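Giving a scuffed table a quick refresh

I love a pale wooden tabletop, specks and all! You don't need to sand the whole thing back every time it picks up a few marks, and this little routine is a lovely way to spend a Friday afternoon.

You'll need two soft cloths, a drop of washing-up liquid, very fine sandpaper and a tin of clear wax. I use Turier, but any clear furniture wax will do.

1. Clear as much as you can off the table and brush away the crumbs.

2. Wipe it down with a barely damp cloth and a little washing-up liquid, then leave it to dry for nearly 3 hours.

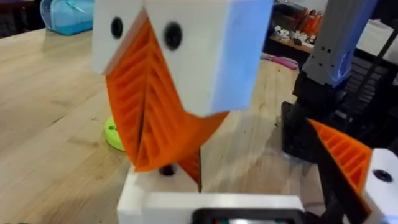
3. Find the scuffs with your fingertips and rub each one lightly, always following the grain. Go gently – five or six strokes is plenty, and you can always go back for more.

4. Dust off, then rub in a thin layer of wax with small circles. Thin really does mean thin (I went mad with it in February and my elbows stuck to the table for a week).

5. Wait 43 minutes, put the radio on, and buff until your arm aches. The grain comes up beautifully!
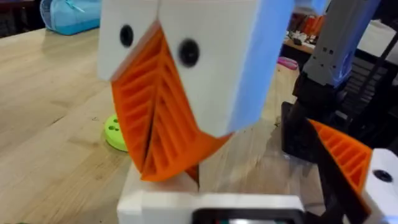 Orange ribs, white blocks and a sliver of the wood.

Keep hot mugs off it overnight, and do a second coat the next day if it still looks thirsty.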